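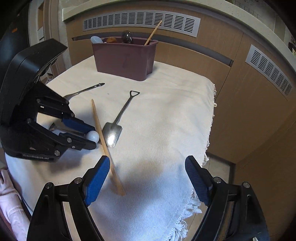

Why does the back bedroom stay cold when the boiler is running?

The radiator in that room is last on the loop and gets less water than the others, and the system has been losing pressure on top of it. Bleeding it fixes the room for a day or two and does nothing for either cause.

November 5, 2018

Took the day off work for the heating. It is a closed hot water system, two-pipe, with cast iron radiators and a Burkholm boiler older than my ownership of the house. The previous owner's folder has the Burkholm manual, a receipt for the circulator, and a drawing of the basement piping that is correct on the east side only.

Cold fill pressure this morning read below the green band on the gauge. I do not trust the gauge, so I put the test gauge on the drain valve and got nearly the same number, slightly lower. Some of the difference is height. The boiler gauge can stay.

Started with the expansion tank. Procedure for my own reference next time: boiler off at the switch, let everything cool, close the isolation valve to the tank, drain the tank side to zero, then check the air charge with a tire gauge. The air charge means nothing with water pressure behind it. I made that mistake last winter and wrote down a figure that looked perfect, and went through to spring on it.

Air charge with the water side empty: 5 psi. The manual wants it equal to the cold fill pressure, which for the height of this house works out to 13 psi. A tank that low is mostly full of water and has little room left for expansion. When the boiler heats up, the pressure climbs fast, the relief valve opens a little, and some water goes down the discharge pipe. When it cools, the pressure is low. The fill valve should make that up and is not doing so reliably. Every bit of fresh water that does get in brings air with it, and the air travels until it finds the back bedroom.

No water came out of the air stem when I pressed it, so the diaphragm is probably intact. Pumped it up with the bicycle pump. Slow work. Left it alone over lunch, measured again, same reading. I will check it again in December before deciding whether it needs replacing.

The relief valve discharge pipe has a mineral crust around the end. I put a dry can under it. If there is water in the can by the end of the week, the valve seat is worn and the valve gets replaced. Relief valves that have been weeping for a while often do not seat cleanly again.

Fill valve next. It is a Hitura, brass, with a strainer under a hex cap. The strainer was packed with rust scale and a little white grit. Rinsed it in the laundry sink, brushed it, put it back with a new washer. The old washer had gone flat and hard. The valve now brings the system up to pressure and stops there. I watched it long enough to be sure it was not creeping past the setting.

Then balancing. I have never done this properly. The usual complaint in this house is that the front room is too warm, someone turns down the thermostat in the hall, and the back bedroom gets less of everything. The front room radiator is nearest the boiler and its return valve was fully open. The back bedroom run is about 100 feet of pipe out and back, partly through the crawl space, where the insulation has slipped off at two of the elbows. Pushed it back on and taped it. It needs proper fitted covers.

Method: open every radiator valve fully, run the boiler until the supply pipe is hot, then go around with the clip-on thermometer taking the supply and return at each radiator. A small difference between the two means plenty of flow. A large difference means the water is moving slowly and giving up most of its heat on the way through. The front room had almost no difference. The back bedroom had a very large one, and the return pipe was close to room temperature.

Closed the front room return valve in quarter turns, waiting between each. The waiting is most of the job. Cast iron takes a long time to settle and a reading taken early is worthless. I did the dining room and the hall after that, and left the kitchen alone since the kitchen radiator is small and never seems to bother anyone. The back bedroom return warmed up steadily through the afternoon.

The hall valve leaked at the stem as soon as I moved it. Snugged up the packing nut, which slowed it to a bead of water every so often. There is a jar lid under it for now. I did not want to force it with the system hot. Packing cord is on the list.

I also ran the heat output numbers again, as I was not convinced that the back bedroom radiator is big enough even with full flow. Measured the sections and the height and looked it up in the table at the back of the folder. At the water temperature I run, it should give a little over 700 watts. My estimate of the loss from that room on a cold night is somewhat higher, with two outside walls and the old window. So the room will be better and still not quite right in the worst of January. Options are raising the boiler temperature, which wastes fuel in the rest of the house, or dealing with the window. The window is the correct answer. Weatherstrip first and see.

Drove to Kettani Plumbing Supply before they closed for packing cord, a radiator key that is not rounded off, and inhibitor. They no longer carry the brand I used last time. The counter suggested Zakuso, which is added through the drain valve with a hand pump or poured into a radiator that has been isolated and partly emptied. Read the label in the car. It cannot be mixed with certain older products and does not say which. I have no record of what the previous owner used. Did not add it today. The sensible course is to drain and flush first, and I am not going to drain the system in November with the nights as they are. Put it on the shelf and wrote "flush first" on the jug.

Water drawn off the boiler drain was dark gray at first and then clear. No smell to speak of. Saved a sample in a jam jar with the lid on to see what settles.

Bled all the radiators from the bottom floor up after supper, circulator off. The downstairs ones gave water almost at once. The back bedroom hissed for a good while before any water showed. Topped up, checked the pressure again, turned the circulator on and listened. There was some trickling in the upstairs hall for the first part of the evening and then it quit.

Valve positions, counted from fully closed, are written in pencil on the inside of the boiler room door. If anyone turns one of them I would like to be able to put it back.

Remaining:

Hall valve packing, system cold.
Can under relief valve, check Friday.
Air charge in tank, check in December.
Elbow covers for the crawl space.
Weatherstrip, back bedroom window.
Find out why the east side of the basement has a capped tee that goes nowhere. It is on the drawing, with no label.

Back bedroom was comfortable at bedtime with the door shut. The front room was a little cool - may open that valve a quarter turn tomorrow.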